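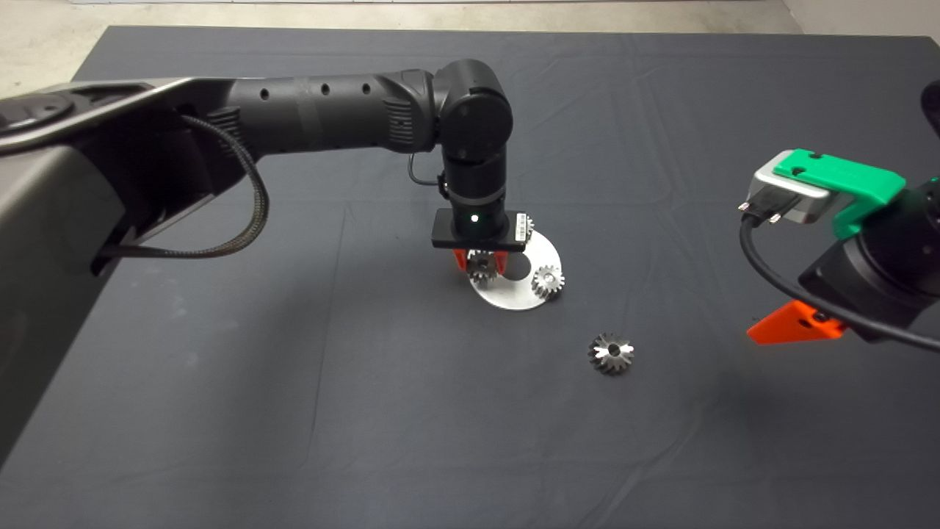 "I packed for two nights": coffee with Dilani Siriwardena

The first thing Dilani Siriwardena wants to know is whether I take milk. The second is whether I've read the book, all of it, or just the first chapter like the last guy. (All of it! Twice, if you count the flight.)

We're meeting in October 2025, a few weeks before her memoir, Jarkodix, gets its English edition, and she's in a good mood for somebody who spent 20 months in a prison cell over a newspaper column. The title is a word she and her cellmate made up. She won't tell me what it means. "It's rude," she says, and pours the tea. So much for coffee.

The column ran to 72 lines. She still has the clipping, folded into quarters, and it's a pretty dry piece about who gets to approve the list of candidates in a provincial election. I tell her I expected something angrier.

"Everybody does," she says. "I had written angry things for years and they left me alone. Then I wrote one boring thing with the names of officials in it, and four men were at my door before lunch."

They told her she'd be answering questions for a day, maybe two. She packed a sweater, a toothbrush and a novel she didn't like much. "I packed for two nights. I thought, I'll finally finish this terrible book. They took the book at the gate."

I ask how she wrote in there, and she laughs at me a little. She didn't write, she memorized. Every morning she went over what she had so far, start to finish, and then added a paragraph — by the end, the recitation took her until the midday meal. When she got out she typed for three weeks straight at her aunt's kitchen table and hardly spoke to anyone.

The manuscript went to Brallora, a small press that had put out two of her poetry collections. They printed 2,000 copies and had 1,721 of them seized from the warehouse before the launch party. She says the number carefully, like a phone number. I wonder out loud where the others ended up.

"Under beds," she says. "One was in a piano. A man wrote to me about the piano."

She has lived in Vernley since she left, in a second-floor apartment over a shoe repair place, and she teaches a night class in composition. She likes the town. She doesn't like being called a dissident, which I find out by calling her one.

"It makes it sound like I have a job title. I disagreed with something in a newspaper. My father disagreed with the newspaper every day of his life, loudly, and he was a dentist."

So what about the election law she wrote about, the one that started all this? It passed. It's still on the books, and the candidate list is still approved by the same office. She follows it closely, and for the next hour she walks me through the last two rounds of appointments in more detail than my notebook can hold. She thinks foreign governments talk too much about the big speeches and hardly ever about the paperwork. "Read the appointments," she tells me, tapping the table. "It's all in the appointments."

Would she go back? She looks out at the street for a bit.

"My mother's house is there. My mother is there. I'd go back tomorrow if they would promise me a dull week." Nobody has promised her one, and her passport ran out while she was inside.

In December she'll read at the Valderrama, the old theater two blocks from her apartment, and she's nervous about it. She's only ever given readings in her first language. Her students have been drilling her on the word "squirrel," which is in chapter six, and she tries it out for me at the door, twice, with her coat already on for class.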